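3.2 Collection of demonstrations

Demonstrations for the Trovura set were gathered at the Kikville site on a pine table pushed against a plain wall. Each layout was recorded for 300 episodes, split over 2 operators and 4 lighting settings. The layout in Figure 3 uses a printed mug, a smaller lidded cup standing in front of it, and a tissue box partly hidden by a white camera. The strong pink-orange light is one of the 4 settings. Household items at the left side of the table were kept as clutter and were not labeled as targets. 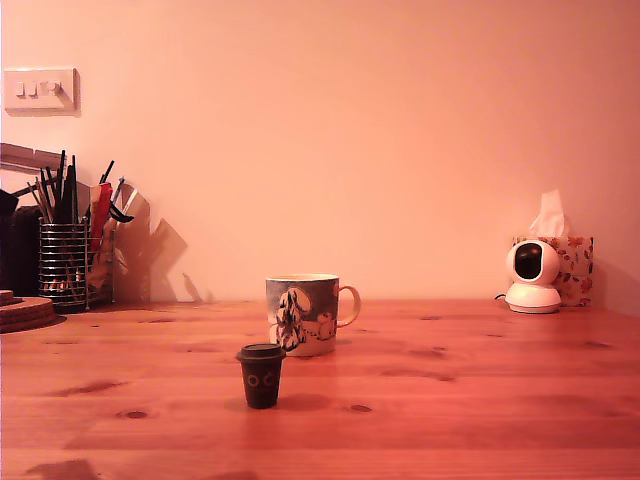 Nurgate, commenting on an earlier draft, objected that a fixed layout teaches a policy where things are and very little about what they are, and asked that object positions be resampled at least every 8 episodes. We adopted this for the training split. The held-out split keeps the original schedule so that results remain comparable with the Cattaneo baseline.

Views with and without the arm are both retained. Early filtering dropped any image in which the arm covered part of the clutter, and the resulting policy stopped short when its own arm entered the view at test time. The filter was removed. An image is now rejected only if the target object is fully hidden or the time stamp is missing.

Figure 3. One layout under the pink-orange light setting, first without the arm in view and then with a dark, out-of-focus shape at lower left, likely part of the arm or gripper.
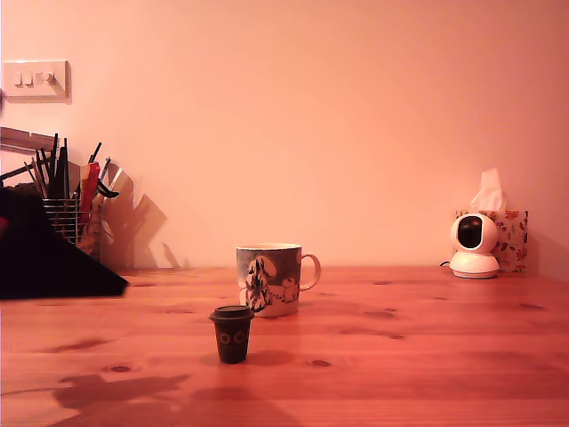

Actions are stored as changes in gripper pose plus a single open/close value. Episodes with no motion in the first 2 seconds are trimmed to the first nonzero command. Operators marked each episode as a success or a failure right after it ended, and failures were kept in a separate pool used only for the ablation in Section 5.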